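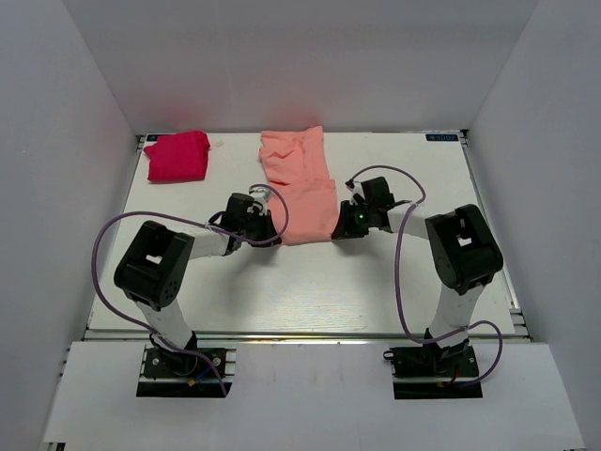 Hurklow has wrapped the first round of its gripper trials for Plosau, the two-arm cloth handling cell built with Bestix. Testing ran through November at the Panganiban site – 91 runs, 3 finger designs, one operator shift. Garments were laid out on the white table and the arms worked from either side, as with the pink piece here, a black gripper at each of its lower corners and a folded red cloth parked off to the left. Thin knits gave the most trouble. Hems were easier then expected.

"We wanted the same garment under every finger set," said Kristine Cabanatuan, trial lead. "Otherwise your comparing shirts."

Finger set 2 goes forward. Softer pads, shorter tips. Set 1 is dropped, set 3 held back for towels.

Next up – controller comparison, 2 units, same table, same cloth. Starts Saturday. Results to follow from Efren Belmonte's group.

Press contact: Sorcha Egan, Hurklow. Demo requests to Nidia Lozano, Bestix.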